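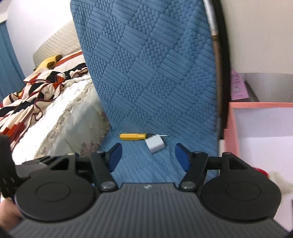
Figure 21.1 Two arms pinned at the base, with the pads at their tips spread apart.

Chapter 21
Levers and Turning Forces

In this chapter
21.1 Pivots, loads, and efforts
21.2 The moment of a force
21.3 The three classes of lever
21.4 Levers in pairs
21.5 Levers in the body

Before you start, you should be able to measure a force in newtons, convert centimeters to meters, and draw a force as an arrow. If you are unsure about any of these, go back to Chapter 20.

The old lock gates on the canal at Gevalach are opened by hand. Each gate has a long wooden beam fixed across the top, and the beam sticks out well past the edge of the lock. The lock keeper leans against the far end and walks backward. The gate is many times heavier than the keeper, but it swings. Visitors who try pushing at the middle of the beam find that the gate hardly stirs, and they usually move out toward the end without being told.

The force a person can apply does not change much from one part of the beam to another. What changes is the distance between the push and the hinge. A push far from the hinge has a greater turning effect than the same push close to it. Most of this chapter follows from that one fact.

21.1 Pivots, loads, and efforts

A lever is a stiff bar that turns around a fixed point. The fixed point is called the pivot. Some older books call it the fulcrum, and you will meet both words. The force you apply to the lever is the effort. The force the lever has to overcome is the load. In many problems the load is simply the weight of an object, but it can also be the grip of a nail in a board, the toughness of a nutshell, or the stiffness of a spring.

To describe a lever you need to know where three things are: the pivot, the load, and the effort. Draw these first in any problem. A pivot is normally shown as a small triangle under the bar or, where the bar turns on a pin or bolt, as a small circle.

Distances are always measured from the pivot. The distance from the pivot to the line of the effort is called the effort arm, and the distance from the pivot to the line of the load is called the load arm. Both are measured at right angles to the force. If you push at a slant, the arm is shorter than the distance along the bar, and the push has less turning effect.

Worked example

A quarry worker at Skesuvby uses a straight steel bar to raise one end of a block of stone. The block presses down on the bar with a force of 902 N at a point 20 cm from the pivot. The worker pushes down on the other side of the pivot with a force of 141 N. How far from the pivot must the worker push to hold the bar level? Ignore the weight of the bar.

Load × load arm = effort × effort arm
902 N × 0.20 m = 141 N × effort arm
180.4 N m = 141 N × effort arm
Effort arm = 1.28 m (to two decimal places)

The worker needs a bar long enough to reach 1.28 m beyond the pivot. A shorter bar would call for a larger push. The rule used in the first line is explained in Section 21.2.

There is a cost to this arrangement. When the bar turns, the worker's end travels more than six times as far as the end under the stone. A small force moves through a long distance, and a large force moves through a short one. The lever does not supply any energy of its own.

Check your understanding

1. Why is a door handle placed on the side away from the hinges?
2. The town playground in Fallis has a seesaw with its pivot at the center. Where should a heavier child sit to balance a lighter child at the far end?
3. A bolt at the Whitlock pumping station will not turn with a short wrench. Explain how a longer wrench helps, and name the pivot.

Key terms: lever, pivot, fulcrum, load, effort, load arm, effort arm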